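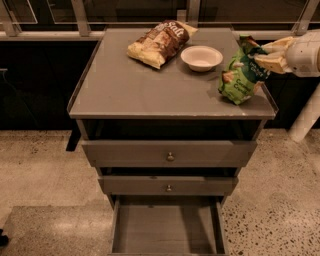 Where Do the Snacks Go? A Small Study of Small Furniture
Nayara Furtado and Marisol Quintanilla
Home and Interior Studies, final project report

Why we picked this

Our project started in October with a complaint. Marisol's grandmother, who lives with her in the Kekgate apartments, said the nightstand in the front room had stopped being a nightstand and turned into a snack counter, and she was right! There is always a bag of chips on it, usually some crackers, and a little white bowl that goes back to the kitchen and somehow returns by evening. We both laughed, and then we started wondering how many homes have a piece of furniture like that, bought for one job and doing quite another.

The piece itself

We chose a gray wooden cabinet with an open cubby under the top and three drawers below it. The top two drawers have small round knobs, brass in color, which we both like very much. The top has a thin raised lip, and we ended up writing more about that lip than anything else in our notebooks. It keeps a round bowl from sliding off when somebody bumps the cabinet (Nayara bumped it plenty), but it also catches crumbs along the edges, and you have to go in with a corner of a damp cloth to get them out.

What we tried

For 2 weeks we left things as they were and wrote down where the snacks ended up. Then for 3 weeks we asked everyone to keep unopened bags in the bottom drawer, the open bag in the cubby, and only the bowl on top. We also sent a short survey to families in our building and got back 40 replies, which was far more than we had hoped for, so thank you to all the neighbors who filled it in.

What we found

The cubby was the clear favorite. People could reach in without bending much and could see what was left. The bottom drawer did less well. It has plenty of room for a big bag of chips, but you have to pull it out quite far to see in, and then it gets left open and somebody's shin finds it. By the second week the crackers had moved back up on top, and we let them stay there.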